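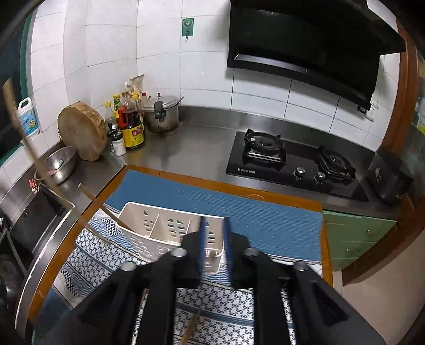 Utensil storage in the shared kitchens of Flerwood House is the subject of this notice, which is addressed to all residents and kitchen leads on the list. The Residence Office has received 17 written comments since the draft kitchen guidelines were circulated at the start of May, and more of them concerned chopsticks, ladles and serving spoons than any other item. Under the revised guidelines, one open caddy will stand on the dining side of each kitchen, away from the burners. The white plastic caddy on the patterned cloth, with its divided compartments and the cut-out holes along its sides, is the type the office has in mind. Drawers remain available for knives, peelers and anything with an edge.

The message below was sent to the list by the Iltent Wing kitchen group. It is quoted in full so that the replies can be read against it.

> To: Flerwood House kitchens list
> Subject: Draft guidelines, section 8 (utensils and table linen)
>
> The Iltent Wing kitchen group has reviewed section 8 and wishes to raise two points.
>
> First, the draft asks that chopsticks be stored flat in a closed drawer. Our residents would prefer to keep them upright in the open, where air can reach them after washing. Several residents reported a musty smell when wooden chopsticks were put away damp in the drawer last winter.
>
> Second, the draft does not say whether cloths and placemats may be left on the table between meals. We ask for a clear rule. At present some are folded and put away every evening and others stay out all week.

The office thanks the Iltent Wing group for its comments and replies as follows.

On the first point, the request is accepted. Wooden chopsticks may be kept upright in an open holder, tips up, provided they have been washed and shaken dry first. Each holder should be emptied and rinsed once a week, as water collects at the bottom of the compartments. Chopsticks that are split, darkened or rough at the tip should be discarded.

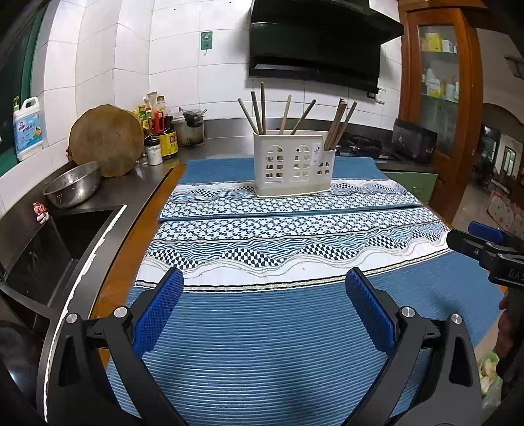

Utensil holder with eight wooden chopsticks, standing on a folded placemat.

On the second point, cloths and placemats may stay on the table between meals if they are clean. A placemat folded under the holder is permitted and is useful for catching drips. Table linen should be washed every Thursday with the dish towels — the Tallent laundry room is reserved for kitchen linen on that day until noon. Items left in the machines after noon will be placed on the shelf by the door.

Two further matters were raised in other comments. Colanders and cutting boards may be left on the counter to dry, and boards should be stood upright against the tile. Sauces, oils and spices in daily use may be kept together on the counter, but bottles should be wiped before they are put back.

Residents of Mathew Wing are reminded that their kitchen will follow the same guidelines from the date of adoption, although its drawers have not yet been relabeled. Comments on the revised text may be sent to this list until the end of the month. Please quote the section number in the subject line.

Residence Office
Flerwood House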